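Kitchen and pantry hosts wanted for our Malemora floor

Hi, I'm Ilse Dekker and I look after the people side of the staff kitchens at Nieminen. I'm looking for two new colleagues, and I'd rather tell you about the job in my own words than send you the form HR has (you'll get the form later anyway, sorry!).

Dishwashers and countertops are still a big part of the day, so let's start there.

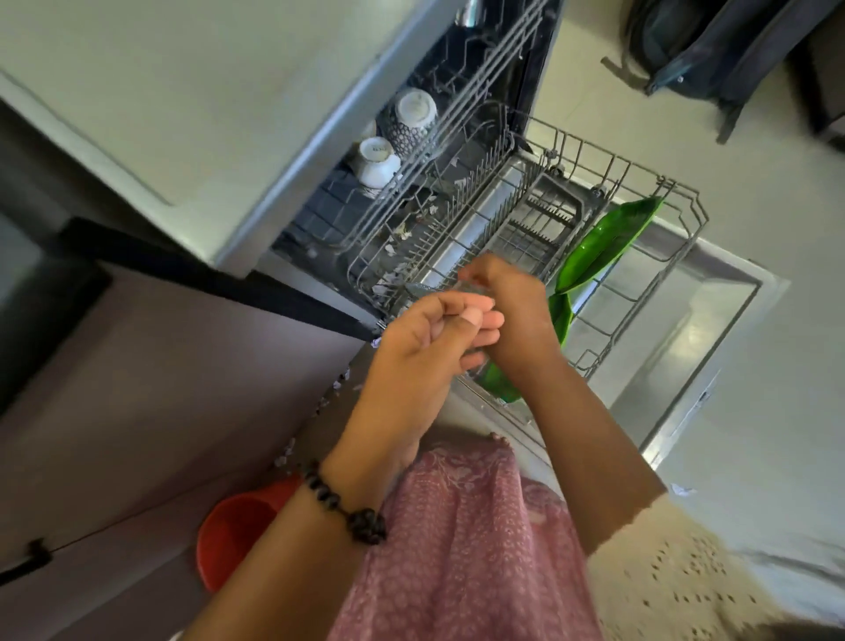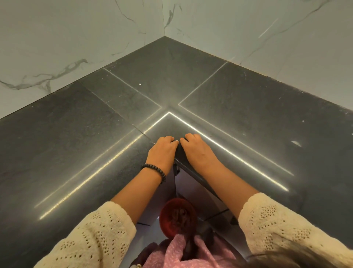 What's changing

Since November we've had the Gikley carts running between the meeting rooms and the kitchen. They pick up the trays, roll them down the hall, take the service elevator and park themselves by the kitchen door. Before that, our hosts pushed every one of those trays themselves, over to the Plostine wing and back, 18 meeting rooms in all. Willy Dijkstra did it for years and his knees are very happy with the new arrangement.

What the carts don't do is everything after the door. Cups, glasses and plates still go in and out of the dishwasher by hand, and the counters get wiped by hand. So there's less walking in the job now and more standing in one spot, and I want you to know that before you apply. We've put down softer mats and we swap tasks every hour, which helps, though a couple of people still miss the walking (and the chatting along the way!). One colleague asked to move to reception over it and we made that work.

Nobody lost hours when the carts came. The team is the same size as before, and these two openings are for people who are retiring this summer.

What you'd be doing

Unloading the carts when they come in and sending them back out from the tablet
Loading and emptying the dishwashers, putting glasses and cups away
Keeping counters, sinks and floors clean
Setting up coffee and lunch for visitors
Rescuing a cart when it gets stuck, usually at the elevator, usually right before lunch

You don't need to be technical. Sumaiya Paul trains everyone on the tablet and it takes one morning. If something really breaks, you call Boris Kratochvíl downstairs and he comes up and deals with it. Please don't try lifting a loaded cart on your own, they weigh 94 kilos.

What I'm hoping for

Someone who likes a tidy kitchen and doesn't mind noise. Kitchen or hotel experience is nice but I've hired great people with none. You should be fine with being on your feet, and comfortable saying so when a new system makes your day worse, because we do change things when hosts tell us. The carts used to beep the whole way down the hall. They don't anymore, thanks to the hosts.

The practical stuff

29 hours a week, early shift or late shift, your pick as far as I can manage it. Paid training, free lunch, work shoes on us, and a locker that locks.

How to apply

Send a few lines about yourself to Henk Van Acker at the front office, or drop a note in room 318. No cover letter needed, and a phone number is plenty if writing isn't your thing. You're welcome to come spend an hour in the kitchen with us before you decide.

Posted 29 Apr 2020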